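Skotetti Kitchen Pad, Yellow: Long-Term Review
Posted 12/27/19
Filed under: Sink, Small Stuff

I did not plan to have opinions about dish pads. For most of my adult life I bought whatever was stacked at the end of the aisle, used it until it smelled like a pond, and then used it a little longer out of spite. Then Clokholm opened a branch across the river in September, I went in for a lamp, and I came home with a lamp, a candle I didn't want and a Skotetti.

The Skotetti is a dish pad. The packaging calls it a "surface companion," which is a lot to ask of something that lives next to the drain. It's a longish, slightly curved thing with a yellow face and a white layer behind it. Yellow is for wiping and white is for scrubbing. I had to look that up, having spent the first week doing it backwards and wondering why my wine glasses looked tired.

I've been using it for 76 days in a kitchen that gets a real workout. No dishwasher, one sink, and a household that believes melted cheese is a condiment. Before this I used the Tevo block for years, and before that a Bugti brush whose bristles leaned farther to one side every month, like a hedge by the sea.

The shape

Most pads are rectangles, and most of the things I wash are not. I had never thought about this until I had something with a round end in my hand. The curved tip goes into the bottom of a coffee mug and sits there as if it had been measured for the job. It gets under the rim of a mixing bowl. It will go into a tall glass if you hold it lengthwise and don't have large hands. I have large hands, so I push it in with two fingers and get it out with a wooden spoon. This is not in the instructions.

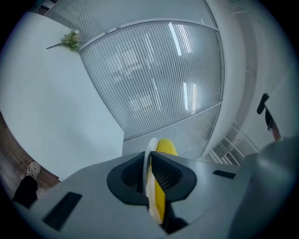
Yellow face, with the white showing along the curve.

The shape is less good on flat things. On a sheet pan you're working with the edge of a curve against a straight corner, and the corner wins. There's always a little brown triangle left behind. I've been finishing sheet pans with a fingernail, like my ancestors.

Wiping

The yellow side is very good. It holds a decent amount of suds and gives them up slowly, so one squirt of soap will see me through breakfast dishes and most of lunch. The Tevo would drink soap all day and then release it onto the floor when I picked it up. The Skotetti also wipes a counter without leaving those little snail trails, provided you've wrung it out first. If you haven't, it leaves the kind of trail a larger snail would leave.

Wringing takes some getting used to. A curved pad wants to twist away from you, and early on I soaked a shirt cuff nearly every night. Fold it end to end and squeeze, don't twist. I'd put that on the front of the package in place of the part about companionship.

Scrubbing

The white side is the polite sort of scrubber. It handled dried oatmeal, egg, and the ring that tomato sauce leaves in a pot, and it hasn't scratched my nonstick pan in any way I can blame it for. That pan was in poor shape before we met.

Burned rice is another matter. I stood there for the length of a radio play, going in small circles, and what I had at the end was clean burned rice. For anything truly welded on you'll want steel wool, or a soak, or a new pot. The leaflet claims the white layer is "tested to 400 cycles." It doesn't say what a cycle is. If a cycle is one fork, I passed that mark long ago. If a cycle is a lasagna dish, I'd like to meet whoever ate the other ones.

Smell and wear

This is where I expected to be let down, and I was let down later than usual. The Tevo would start to turn in a couple of weeks. The Skotetti made it well past a month before I gave it a suspicious sniff, and a hot rinse put it right. I did leave it in a bowl of fish water overnight once. I don't hold what followed against the product.

The two layers are still attached to each other. I mention it because on every two-sided pad I've owned, the scrubber has started to peel off at one corner, and after that you own two bad pads. Mine has a bit of lift at the narrow end where I pick at it while waiting for the kettle - so that one's on me. The yellow has faded to something closer to butter.

Storage

Clokholm would like to sell you a holder. The holder costs more than the pad, sticks to the sink with a suction cup, and falls off at two in the morning with a noise like somebody dropping a tray of spoons. I gave up on it and now stand the pad on its side behind the faucet, where it dries perfectly well and costs nothing. If you already bought the holder, it makes a fine soap dish once it has finished falling.

Price

The single pad is fairly priced. The value box holds 48, which seems to be aimed at people running a summer camp or expecting a siege. There's no size in between. I asked at the store and was shown the box again, from a different angle.

Who should get one

If you wash a lot of cups, bowls and rounded pots by hand, get it. If your life is mostly sheet pans, stay with a square block and keep your corners. If you've got a dishwasher you won't need to think about any of this, and I hope you're very happy together.

Cleans: very well on the yellow side, decently on the white
Lasts: longer than the Tevo, with fewer odors
Looks: cheerful, then less cheerful
Holder: no
Score: 70 out of a possible hundred, with the missing points mostly going to corners and rice

I've bought a second one. It's under the sink, still in its wrapper, behind the candle.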